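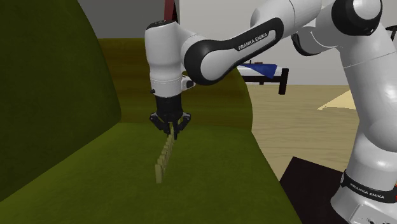 Wanted: people who will watch a robot fail to finish a chore and tell us exactly when they lost hope

The manipulation group at Tidotholm is looking for 6 paid raters for a study on when a simulated robot's mistake becomes a mistake. We have an automatic success checker. It is fast, tireless, and wrong in ways we can't yet publish. We need humans to disagree with it in writing.

You will work through 2,000 short clips over the winter, starting in November, all made in our simulator, Surker. For each one you mark the moment you first thought the task was going badly, then pick a reason from a menu. The menu has an "other" box. Earlier raters wrote some of our best material in there and a few things we had to take out of the appendix.

In the pilot, two raters went through 600 clips and agreed with each other far more often than either agreed with the checker. The checker is especially weak on near misses. A row of dominoes that gets brushed and stays up counts as a disaster if a finger crosses a line we drew in the code one evening and never revisited.

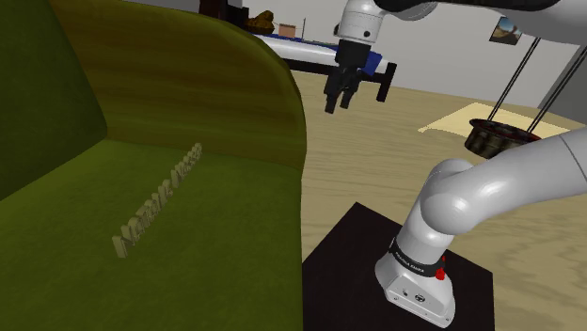

Tasks take place in furnished rooms, and the furniture matters more than we planned. Sofas and armchairs have curves, and our checker was brought up on flat tables. Part of your job is to say whether an object's position looks right to a person, including on soft-looking surfaces. Take lettering laid out along a green seat cushion: if you can't read it from the view you're given, say so and mark the clip "can't tell." We would much rather have that than a confident guess. We already have software for confident guesses.

You should be patient, have normal or corrected vision, and be able to work from home on a decent screen. No robotics background, please. Roboticists forgive the arm too much. Anyone who worked on the Sterley or Chong task sets is out too, with our thanks.

Pay is $500 for the full set, in two installments. Partial sets are paid pro rata. You may stop whenever you like, and we may ask what finally did it.

To apply, send Bayu Rahman a paragraph about the last time you watched someone load a dishwasher incorrectly, and whether you said anything. A résumé is optional.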